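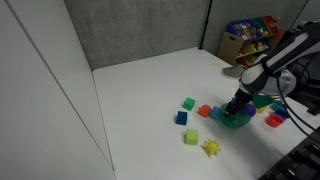
*The arm at the green bowl, Keden, toys still out on the table.*

Keden - July 4, 2020. Notes typed up fast, sorry for the state of them.

The operator at Kilance has been on the bowl task for 3 weeks. Foam cubes, spiky balls, two bowls, one arm. "You drive it, it records, you reset. Then again." Every go is saved as one example and the learning system gets the lot at the end.

How many so far? "We want 3,000. Ask me in October."

A good day is 12 usable runs an hour. Slower than it sounds - most of the time goes on putting toys back, and never in the same spots. "If I'm tidy, it learns tidy. Then someone drops a cube in the wrong place and it's lost."

Bowls are the worst, apparently. Cubes squash a bit, so you can be clumsy. "A rim tips. You come down a touch hard and teh whole thing goes over." Do those get binned? No. They're kept, marked as misses, and Jin - the in-house sorting tool - puts them in a seperate pile.

I asked about the grey walls. "Plain is easier. We'll mess it up later on." Later on means Lustard, the second site, with 2 more arms and a proper kitchen worktop.

Does it get boring? Long pause. "The bowl, yes. The balls are all right, they roll off and I have to think."

Next session Monday, same toys.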